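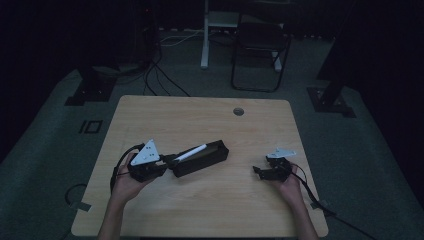

The no-spend month, again

Every year I get a dozen posts in my feed telling me to buy nothing for a month, and every year I roll my eyes and then read all of them. In January 2020 I finally gave in and tried it myself. I had a notebook, a rule (food, bills, bus fares and nothing else) and a fairly low opinion of the whole thing.

My opinion has moved a bit. Not very far.

The claim you see most often is that you will save a fortune. One blog I read promised "hundreds, without even trying". I came out £109 better off than in the same month last year, and I did have to try. I'm not sneering at £109, but £30 of that was a haircut I put off until February and then had anyway, so I don't see how it counts. A birthday present went the same way. Half the savings people boast about are like this, I suspect. They've moved the spending along a few weeks and called it willpower.

What did you miss, people ask. Coffee out, mostly. I had expected to miss books and didn't, as there were plenty on the shelf I'd never opened. I did miss popping into Bundholm on the way home for no reason, and it annoyed me to find how much of that was habit. I walked past it for the first week with my head down like somebody avoiding an old boss.

Then there's the app. Everyone doing this seems to have an app now, and a reader talked me into Kedo, which adds up your spending and sends you a little message when you've been good. It told me I was on a "winning streak" on a morning when I'd paid the council tax. It also put my bus fares under "treats". I gave it 3 days and went back to the notebook. A pencil doesn't congratulate you, and it has never once asked me to upgrade.

The part I'm most doubtful about is the moral glow. There is a kind of no-spend post that treats a cupboard full of lentils as proof of good character. Plenty of people have a no-spend month every month and get no blog out of it. I can afford to stop buying things because I've already got the things. The winter coat was bought, the kettle works, the boiler was serviced in the autumn. If the washing machine had gone, that would have been the end of my experiment and I'd have been in Gamell with my card out by lunchtime.

So would I do it again? Possibly, but shorter. A fortnight would have taught me the same. By the third week I was just cross, and thinking about shopping a good deal more than I do when I'm allowed to do it.

Two things have stuck. I take lunch with me, and I've cancelled the magazine I'd been paying for and not reading. Somebody will tell me in the comments that I did it wrong and should have given up bus fares too. Go on then.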